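About Zuvico

Hi, and welcome! I started Zuvico 13 years ago with one secondhand loom and a spare bedroom full of yarn — my poor guests slept next to the wool for ages. These days I teach weaving in a bright little studio over the bakery, and the whole stairwell smells like cinnamon by noon.

Classes are small, six people at most, and you don't need any experience. I buy most of my yarn from Avcı, a family mill I've loved from the start. 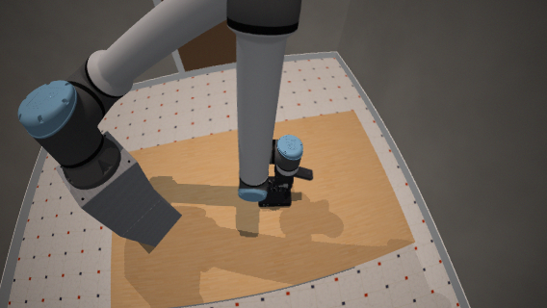

We close for two weeks every July so I can dye new colors. Come by any other time and say hello!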